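3.2 Contrôle du plan de travail et de l'outil avant l'enregistrement

Les recommandations suivies à l'atelier de Linach reprennent, pour l'essentiel, la procédure rédigée par Villanueva pour le projet Vekerex. Elles s'appliquent aux cellules où un bras équipé d'une pince à deux doigts travaille à proximité immédiate d'un support en bois. La norme interne ne fixait jusque-là que la vitesse d'approche et l'effort de serrage ; l'état de la surface était laissé à l'appréciation de l'opérateur. La révision d'avril 2020 impose une vue prise depuis le poignet avant chaque série, les doigts étant ouverts au-dessus du support (figure 4).

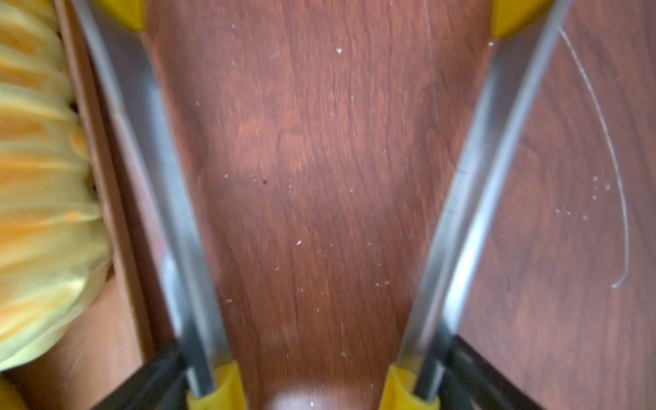 Figure 4. Vue depuis le poignet : doigts de la pince, surface en bois portant des particules blanches et, à droite, une rayure courbe.

Trois points sont consignés dans le registre : la présence de débris, les rayures et les reflets. Les débris sont retirés à sec. Une rayure est reportée sur le plan du support, qu'elle gêne ou non la tâche, et le plan est conservé avec les données. Pour les reflets, nous demandons de corriger l'éclairage plutôt que l'exposition, les surfaces métalliques des doigts renvoyant elles aussi la lumière vers l'objectif.

Le support est remplacé après 400 cycles environ. Cette limite reste empirique et devra être réexaminée pour d'autres essences.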